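Trikbridge Gripper Trials: Frequently Asked Questions 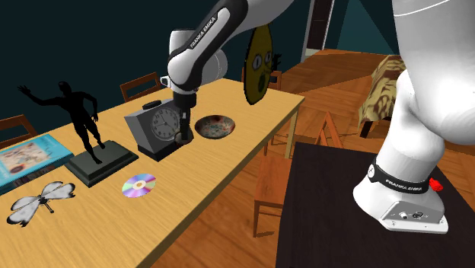 Trikbridge is our side-by-side trial of two grippers, the Trarkier and the Resine, and we have been running it in simulation since June. People write in with much the same questions, so we have gathered the answers on one page and will keep adding to it as the trial goes on. Both grippers get the same arm, the same controller and the same things on the table, and we chose things that ask for quite different grasps. The boxy alarm clock gives the fingers flat sides to close on, the compact disc lies almost flush with the tabletop, and the shallow bowl has to be taken by its rim, so a gripper that is lovely at one can be hopeless at the next.

Why simulation first?
Mostly for the sake of patience, ours and the hardware's. We can run 200 attempts on one object overnight, put everything back exactly where it started, and come in to a tidy log in the morning. We do mean to repeat the best and worst results on a real arm, and we'd ask you to treat the present figures as a guide until then.

Which arm are you using?
A Franka Emika, for both grippers. We did think about trying a second arm alongside it, but then you can never be quite sure whether you are looking at the gripper or the arm, and we would sooner answer one question properly.

How is an attempt scored?
The object has to leave the table and stay held for 5 seconds. A slip after that is noted but still counts as a lift. Knocking a neighbouring object over counts as a failure, even if the lift itself was beautiful - a few of you have told us that is harsh, and we do see your point, but in a real kitchen or workshop it would matter.

Which one is ahead?
It depends what you want to pick up, I'm afraid. On upright, boxy things there is very little between them. On thin, flat things the Resine is doing better, and over our last 43 attempts at the disc the Trarkier managed only 4 lifts. We suspect its fingertips are simply too thick to get underneath, and there is a slimmer set we'd like to try next.

Do you change the grip force between objects?
No, we set it once for each gripper and leave it alone. Tuning it for every object would flatter both of them, and most people who write to us want to know how a gripper behaves on an ordinary day.

What is Mihăilă?
Mihăilă is the name of our grasp planner, the bit of software that decides where the fingers should go. It is the same version for both grippers. If you have a planner of your own and would like to see it compared, do get in touch, though please be kind about how long we take to reply.

Can I suggest an object?
Please do! We need a 3D model with a sensible weight attached, and a line or two on why you think it would be awkward. Soft things such as cloth are beyond us for now.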